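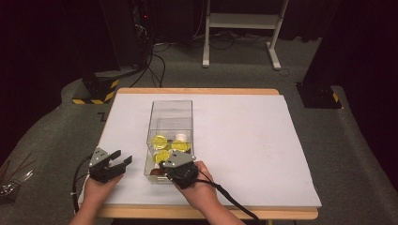 Re: [club-list] Coin trays, the May swap and the Koller albums

Hi all, quick one from me before the shop opens, sorry for typos, on my phone for half of this.

Gion Mayrhofer wrote:
> Going through my late uncle's collection at last. Mostly small change
> from trips, a few older silver pieces, nothing rare as far as I can
> tell. Up to 500 coins, all in the old Koller albums with the soft
> plastic pages. Some of the pages feel sticky and there is a green
> film on a few of the coppers. Two questions. Should I get them out
> of there before the May swap or leave them alone until somebody
> looks? And is it worth cleaning them first? My neighbor says
> baking soda. I have 60 of the cardboard flips left and could buy
> more.
> Also does anyone know if Skuvitz still sells the stackable trays,
> their page has been down.
> Gion

Gion – no baking soda. Please. No baking soda, no vinegar, no silver dip, no toothpaste. A cleaned coin looks cleaned forever and the dealers at the swap will knock the price down before you've sat down. I did it to a whole tin of my dad's when I was twelve and they are still that weird pink color.

Yes, get them out of the albums. Don't wait for the swap. Sticky pages are almost always the old soft PVC and it goes on leaking onto the metal as long as they're in there. The green film is probably that. If it's soft and smears it's the plastic. If it's hard and crusty and sort of powdery that's corrosion, different problem, put those ones on their own and bring them along.

For the smeary ones, pure acetone. The real stuff from the hardware store, not nail polish remover, that has oils and perfume in it. Small glass jar, window open, no flames anywhere near. Soak a few minutes, lift out by the edge, let it air dry on a paper towel. Don't rub! Not even a pat. Rinse in a second jar of clean acetone if the first one goes cloudy. Pour it over glass only, it'll eat some plastics and then you have a worse mess than you started with. Only coins, no tokens or medals with paint on them.

Flips – your 60 are fine if they're the Mylar window kind. Check the staples, flatten them with pliers or they scratch the next one in the box. I wouldn't flip the lot though. Do the silver and anything you like the look of, the rest can go in paper envelopes by country. Write on the envelope BEFORE you put the coin in, I've seen pen dents right across a nice portrait.

Trays. Skuvitz is still going as far as I know, the page goes down every spring and comes back. Irja got a set from them over the winter, they took ages to come. The Carkano ones are the same size and stack with them but the felt sheds, little red hairs on everything. I'd take the Skuvitz if you can wait. If you can't, I have 2 spare in the attic that you can borrow till summer, just label them so I get the right ones back.

Keep the albums' index pages if your uncle wrote any. Even if it's just "bought in Grerkura, market" in pencil. Collectors like that stuff and so will your kids maybe. Take pictures of each page before you empty it so you know what sat where, you will not remember, I never do.

On the swap itself. Doors 9:30 for tables, 10 for everybody else. Same hall, side entrance, the front steps are being redone. Tables are shared this year so bring less than you want to. No need to sell anything Gion, just bring one box and ask people, most of us will talk your ear off for free. Don't sell the silver to the first guy who offers for the lot. There's always one, he's very friendly.

Irja Aaltonen has the good scale and the loupe and will be by the window again. She can do weights while you wait. She asked me to say she is NOT doing banknotes, she had a line out the door last time.

Printing: the new flyer is done, 2000 of them which is way too many, typo of the year goes to me for the order form. If you can drop a stack at your library or barber or wherever please take some. They're in the hall closet behind the chairs.

Oh and does anybody have the key to the glass case? Not urgent but kind of urgent.

Got to run, somebody's at the door

Pat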